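Workshop Tips: Small Tools in Clear Boxes
Wegener Home and Shop
Updated 12 May 2019

Most small tools get lost in the same two places, the bottom of a deep drawer and the back of a bench. A clear plastic box with a lid fixes a good part of that. You can see the pliers before you open anything, and the whole box goes to the job with you.

Start by emptying the drawer onto a cloth. A plain cloth in one color makes small parts easy to spot and keeps them from rolling. Sort by job. Soldering things go together, tape goes together, and so do cord and wire.

Put the longest tool in first. A screwdriver or a pair of needle-nose pliers decides what size box you need, and many people buy a box that is too short. Lay long tools corner to corner if they won't fit straight. 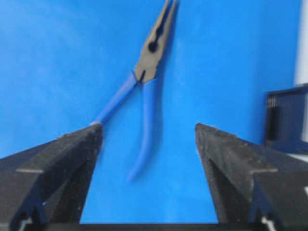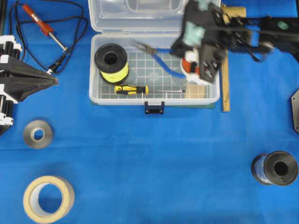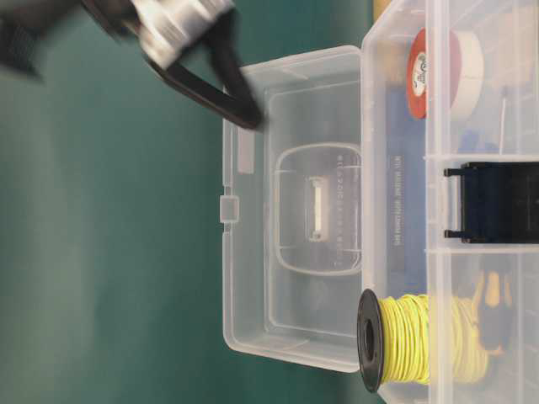
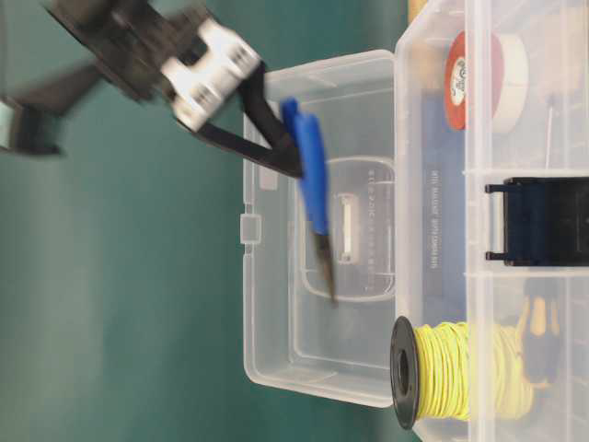

Blue-handled pliers, and clear boxes for tape, cord and hand tools.

Shop Notes, No. 308

Tape. Electrical tape and masking tape can share one compartment if you keep them on edge or stacked neatly. Fold the end of each roll under by a quarter inch so you can find it again. Keep tape out of direct sun, which makes the glue gummy.

Cord and wire. Leave both on the spool and tuck the loose end into the notch, or hold it with a rubber band. Stand the spools up if the box is deep enough.

Pliers. Wipe the jaws with a dry rag before they go away. Put one drop of light oil on the pivot every December, work the handles a few times, and wipe off the extra. Close the jaws before storing so the points don't catch on anything.

Soldering iron. Let it cool completely in its stand first. Do not put a warm iron in a plastic box or lay it on a cloth. Coil the cable loosely and keep it away from the tip.

Latches. Cheap latches crack if you force them over a full box. If the lid has to be pushed down, take something out. A reader in Ulley has kept the same box going for 22 years this way, with one new hinge pin.

Labels. Write on the end of the box as well as the lid, so you can read it when boxes are stacked. Don't stack more than 5 high on an open shelf.

Washing. Warm water and dish soap will do. Solvents turn clear plastic cloudy. Dry the corners with a cotton swab, then leave the lid open overnight.

Next: Sharpening Kitchen Scissors
Back to Workshop Tips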